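Community > Makers Market > Stallholder FAQ

September
By Marjan Ghorbani

Every year I answer the same emails about the Gikent Makers Market, and every year I promise myself I'll write the answers down somewhere sensible. So I've finally done it, with a lot of help from Siamak Khosravi, who has been running the Cledine side of things since before I moved here. If your question isn't covered, please do write to us anyway. We like hearing from people, even the ones who are cross about parking.

How much space do I get?

A standard pitch is one table and enough room behind it for a chair and your boxes. If you share with a friend, that's fine, and you pay for one pitch between you. Please don't spread sideways into the walkway, however tempting it looks at eight in the morning when the hall is quiet. Strollers and wheelchairs need to get through, and so does the soup cart.

Do I need to bring my own table?

No, we have tables for everyone. They are plain and a bit battered, so most people bring a cloth that hangs down to the floor at the front — it hides your spare stock, your lunch and your coat all at once. If you'd like to bring your own display shelves, go right ahead, as long as they stand up on their own.

What does it cost?

A pitch is $20 for the day. You can pay by check or by card when you book, and we hold your place from the moment the payment comes through. We used to take cash on the morning, but it made for a very long line at the door and Siamak missed his breakfast three years running.
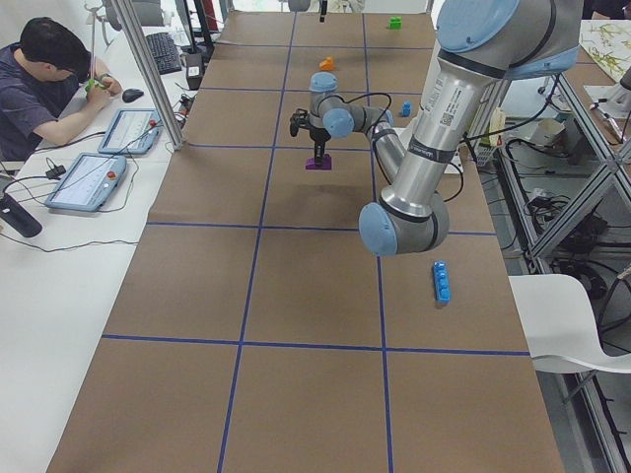
Can I choose where I go?

You can ask, and we'll do our best. Candle and soap sellers tend to be spaced apart so the smells don't argue, and anyone who needs an outlet goes along the north wall. If you had a spot you loved last time, mention it on the form.

When can I set up?

Doors open to stallholders at 7:30 and to the public at 10. Unload at the side entrance, then move your car to the Fono Street lot so the next person can pull in. I know it's a walk, and I'm sorry, especially if it's raining.

Can I sell food?

Baked goods, jams and honey are very welcome with a proper label listing the ingredients. For anything hot, talk to Esmaeil Babaei first. He knows the county rules far better than I do, and he's kind about explaining them twice.

What if I have to cancel?

Tell us by the Thursday before and we'll refund you in full. After that we can't, but we'll happily move your booking to the spring market.

Recent items
Spring market dates
Meet the maker: Esmaeil Shokri's walnut spoons
Where to park in Gikent
Labels for jam and honey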